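Regional Karting Deserves a Proper Place on the Ladder

The decision by the organisers of the Feltard Trophy to admit teams that have never competed above club level has been received with more suspicion than it merits. Entries closed in July with a larger field than the series has attracted for several seasons, and the established outfits have been quick to warn of slow traffic, damaged machinery and a dilution of the championship's standing. Those concerns should be heard. They should not be allowed to settle the matter.

The case for the old arrangement rests on the belief that drivers must be filtered early. Under that system a young competitor was expected to secure a seat with one of the recognised teams by the age of 14 or so, and those who failed to do so were in practice lost to the sport. The teams concerned selected with care, and their record is a good one. Even so, a method which selects on the family's means in the first instance, and on speed only afterwards, cannot claim to be finding the best drivers in the country.

Muchen Xia and Zhuoran Dai, who shared the endurance kart entered by Vomville last season, reached the series by a route that the former rules would have closed to them. Neither had driven in a national junior championship. Their team prepared its own engines and travelled to the northern rounds in a single van. They finished 3 laps behind the winners at the final meeting, having completed 731 laps against a field with far greater resources, and they did so without a penalty. It would be difficult to describe such a performance as an obstruction to anyone. 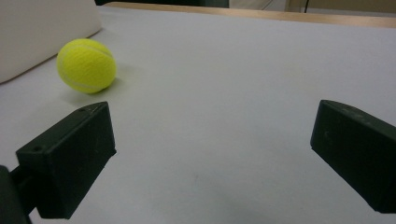 Driver preparation is the area in which the smaller teams have most to teach. The larger entrants have invested heavily in simulators, and Zonudport has gone so far as to require a set number of hours from every driver before a test day is approved. There is value in that work, particularly for learning a circuit. Concentration, reaction and the steadiness of the hands late in a long stint can be trained at much lower cost. A tennis ball and a plain white tabletop will serve for a surprising number of the exercises that coaches have used for years, from simple catching drills to work on peripheral vision, and no family should be told that a child is unprepared for want of expensive equipment.

The more serious objection concerns safety. Chenxi Jia, who has managed the Xu entry through many seasons, has argued that differences in pace between the leading karts and the slowest are the principal cause of contact in endurance racing. The point is a fair one. It is properly addressed through a minimum qualifying time, clear blue flag procedure and a compulsory briefing for new entrants, all of which the organisers have now published. Exclusion on the basis of a team's history would be a crude instrument by comparison. A reputable name on the side of a kart has never prevented a tired driver from misjudging a braking point at four o'clock in the morning.

Cost remains the question on which the organisers have been least convincing. The registration fee has been held at 500 pounds, and this is welcome, but tyres must still be purchased from the nominated supplier at the circuit. A team that intends to contest the whole championship will find that this single requirement outweighs most of its other savings. Shengli Luo has proposed that each entry be limited to a fixed allocation for the season, marked and recorded at scrutineering. The proposal would reward drivers who look after their equipment and would narrow the advantage held by those who can afford to discard theirs. It ought to be adopted before the entry list for next year is opened.

There is also the matter of officials. A larger grid needs more marshals, and the Sunday rounds have long been the hardest to staff. Chunhua Guo, as clerk of the course, has asked that every team nominate one trained person for marshalling duty at two meetings in the year. The established teams have resisted the request. They would be in a stronger position to speak of standards if they agreed to it.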